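Technology > Robots > Interviews

Filed under: Work and Machines, Skeptics' Corner

The Table Is Still a Problem

May 3, 2019

The woman who tests household robots for Oltura has a kitchen at home with a sink full of dishes in it, and she has no plans to hand them over to a machine. "I'd let one hold a cup," she says. "An empty one, over a rug."

She has spent five years on what the company calls table work, meaning the clearing, sorting and putting away that most of us do while thinking about something else. Before that she was on the floor of a packing plant run by Leone, where she watched a good deal of expensive equipment get wheeled in and, some months later, wheeled out. Oltura let her talk to me on the condition that I leave her name out. I had expected a sales pitch and had my objections ready. I used very few of them.

Her current job is done mostly in simulation. The two-armed robot, the room and everything on the table are drawn by a computer, and the software that steers the arms is tried out there before it gets near anything that can break. I asked whether that was a bit convenient.

"Of course it is. Nothing in there gets sticky. There's no kid pulling on the tablecloth. If it drops a bottle I press a key and the bottle is back." She shrugged. "So when somebody shows me a nice result from simulation, I say fine, that's the easy version. And then I point out that we still fail the easy version."

How often? She would give me one set of figures, from a test in October. The chore was to pick up an object and set it down in another spot on the same table. With objects the software had been trained on, 15 tries in 16 came out right. With objects it had not met before, it managed five.

"People hear the first number and want to order one," she says. "Your house is the second number."

The objects themselves are an odd lot. She picks them for their shapes, and she likes things that a gripper with two fingers will find awkward. A bottle on its side can roll. A potato has no flat face to grab. Her favorite is a ram's skull, all horn and snout, which a visitor from Fatudex once complained was not a household item.

"I told him to come see my uncle's den. Anyway, a house is full of things that aren't household items. Trophies, busted toys, half a lamp. If your robot only works with mugs, you've built a mug mover."

I put it to her that factories have had robot arms for decades, and that they seem to do fine. She has heard this one before. The arms that do fine, she says, are doing the same motion on the same part in the same place, and people have spent months arranging the world around them. At Leone the trouble began whenever a carton came down the line a little crushed. A new hire could deal with that before lunch on the first day. The machine stopped and turned on a light.

"And then a person walked over," she says. "There was always a person walking over. I never saw that person in the brochure."

She is no kinder about her own side of the business. Sturance, which supplies part of the steering software, talks about a helper in every home. She thinks the first paying customers will be places with long tables and dull, repeated jobs, and that even there it will be slow. I asked for a year. She wouldn't give one.

What would change her mind? She took a while over that. "Let it clear a table it's never seen, after a dinner I wasn't at," she said. "Then leave the room and let it do the next one. I don't want to stand there with my finger on the stop button. If I have to stand there, I may as well carry the plates."

She does think the hands are getting better – she calls them hands when she forgets herself – and she still looks forward to the mornings when a new version is ready to try. She just won't put a date on the dishes.

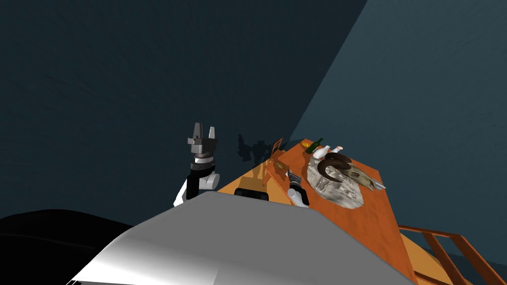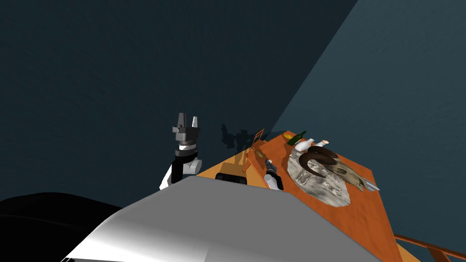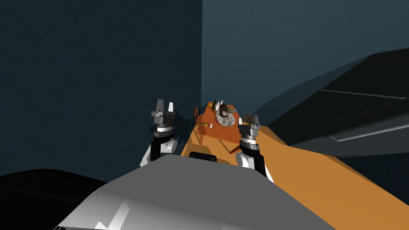
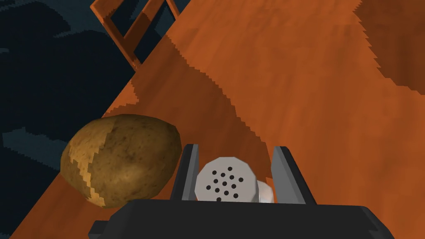
Table work in simulation. In the last picture, a salt shaker between the gripper's fingers, with a potato nearby.

Comments

My mother-in-law's robot vacuum has been stuck under the same dresser three times this month. I'm with the lady on the dishes.

I pack boxes for a living and the part about the crushed carton is dead on. Ours has a light too. It's orange.

Five out of 16 on new objects sounds bad, but what was it the year before? Without that I can't tell if this is slow or fast. Would have liked the writer to ask.

I'd buy the mug mover.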